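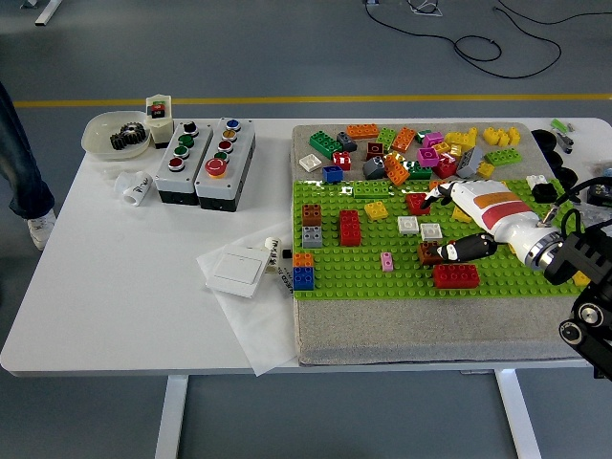 Photo: Callum Halliday

I had been promising myself a talk with Rosine Moulin ever since her button boxes started turning up on tables all over the building. If you've been to one of our open sessions you know the ones I mean: gray boxes with black bases and fat colored buttons that everybody, and I mean everybody, has to push. So I brought two coffees down on Friday, October 14, 2022, and asked her to tell me about her things.

"They're not my things," she said right away. "They're the table's things. I just keep finding more of them."

Rosine puts together what she calls the hands-on tables. The idea is simple enough. You take a plain white table, you cover half of it with stuff you would normally find in a workshop or on a wall, and you leave the other half for building. Then people come and sit down. She started in August with one table and a single shoebox of parts, and the spares now fill a shelf that she wouldn't let me photograph (too messy, she says, though mine is worse!).

I asked what goes on first, and she didn't have to think. "The gears. I put them in a shallow bowl, because a gear on its own rolls away or gets pocketed. In a bowl, people understand they can pick them up. And they're so nice and heavy. You hand somebody a gear and they run a thumb over the teeth, every single time, I don't care how old they are."

The control boxes came next. She got them from Yufang Han, who was clearing out a storeroom at Keskinen and asked if anyone wanted switches. Rosine wanted switches. One has a black button, two greens and a red. The other goes blue, yellow, red, green and then finishes with a big red mushroom button in a yellow collar, and that's the one people fight over.

"Nothing's wired to it," Rosine said. "I tell them that. They hit it anyway! Raphaël hits it whenever he walks past." (Raphaël Pons, when I asked him, said he had no comment.)

I wondered whether it bothered her that the buttons don't do anything. She took a while over that one. "I thought it would. I had a plan to put little lamps in, and Raphaël even drew it up for me. But then I watched people use them, and they make up their own jobs for the buttons. Green is go, red is stop, and blue is whatever you need blue to be. I'd be spoiling it with a lamp."
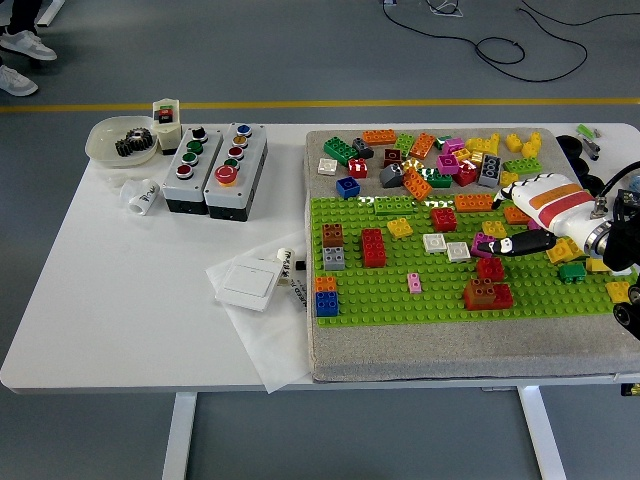 Brukunthorpe Hands-On Club

The building half is the part she's fussiest about. There's a gray board down on the tabletop, and a bright green baseplate goes on the board, and the bricks get spread around. I said that I'd have kept the bricks in a tub. Rosine made a face.

"A tub is noisy and you can only see the top layer. I want them out where you can look at the colors. If they're loose on the board you just reach over and take one. Anyway, the board keeps the noise down, which Sinéad appreciates, as she's the one in the next room."

She owns 284 of the chunky bricks at last count, and yes, she does count them, after a bad week when a whole bagful went home with somebody. She'd like 400. I asked what she would do with 1000 and she laughed and said she'd need a bigger table and a new back.

Then there's the wall switch. I'd been wanting to ask about it, because of all the things on that table it's the one I would never have thought of. It's a plain white light switch plate, the sort you walk past all day, and she sets it out on a sheet of white tissue paper.

"I like it on the paper," she said. "It looks like you've just unwrapped it. People go quiet with that one. They've used a light switch their whole lives and they've never held one. They turn it over to see the back."

And the little white cylinder by the bowl, with the black printing on it? "Oh, I love that. I don't use it for anything. Someone will ask what it is and someone else at the table will have a theory, and then they're talking to each other, and I can go and drink my coffee."

Her next table is already half planned. She has her eye on door handles, and on a box of old taps that Yufang mentioned, and she wants to try a session for 18 people instead of the usual handful. The tissue paper stays. The mushroom button stays too, although she's thinking of moving it to the far side, where Raphaël would have to stretch.

Before I left I asked if I could have a go. I got a small red tower started and then spent the rest of my coffee pressing buttons.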